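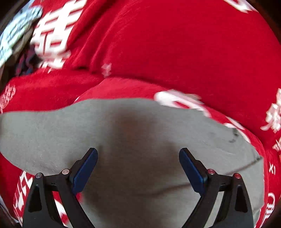
Nurnetti Hand-Held Gripper, Two-Finger, Textile Configuration
Equipment planning and purchasing information

The Nurnetti hand-held gripper is supplied to laundries, garment sorting centres and research groups that are preparing to automate the handling of cloth. An operator works through an ordinary task with the tool, and the recorded motion is later used to program or train a fixed arm. Purchasers are advised to read this page in full before requesting a quotation from Lukalik, the distributor for Australia and New Zealand.

Fingers and pads

The tool has two opposed fingers on a pinned linkage, each carrying a blue pad at the tip. Pads are a wearing part and should be budgeted as a consumable. Printed garments and brushed fabrics wear the pad surface at different rates, and sites that handle both should hold a spare pair for each tool in service.

What is included

Gripper with pads fitted
Camera mount and cable
One spare pair of pads
Carry case
Printed operator guide

The camera, the recording computer and the Nonis software licence are quoted separately. Customers who already hold a current Nonis licence may add tools to it at no further charge until the renewal date.

Planning the work area

A flat table at standing height is sufficient for folding and sorting. Lighting should be even, as strong shadows across plain cloth make edges and creases harder to distinguish in the recording. Where possible, trials should use the garments the site handles every day, including strongly coloured and printed items. Trials limited to plain towels have led some purchasers to underestimate the recording time needed later.

Budget guidance

Lukalik recommends that a first-year budget be set out under separate headings for tools, consumables, operator time and software. Operator time is normally the largest of these. At the Yazıcı linen service, the pilot ran for 14 weeks with two tools and used 11 pairs of pads. Recording took up almost 41 per cent of the hours set aside for the project, and the remainder went to sorting stock, checking files and training staff.

"We had allowed for the equipment and very little for the people using it," said Ferhat Akgül, operations manager at Yazıcı. "The second budget was a more accurate document."

Purchase of a fixed arm should be deferred until the pilot recordings have been reviewed. The reach and payload required will depend on the size of the items and on whether they are to be folded, hung or only separated.

Ordering and lead times

Orders received by Thursday, November 14, 2024 will be filled from existing stock. Later orders will be filled from the next production run, with delivery in April. Educational institutions may apply for a loan unit before purchase, subject to availability.

Enquiries about quotations, loan units and site visits should be directed to Peadar Lenihan, Equipment Programs, Lukalik. Please state the number of tools required, the types of cloth to be handled and the preferred delivery address.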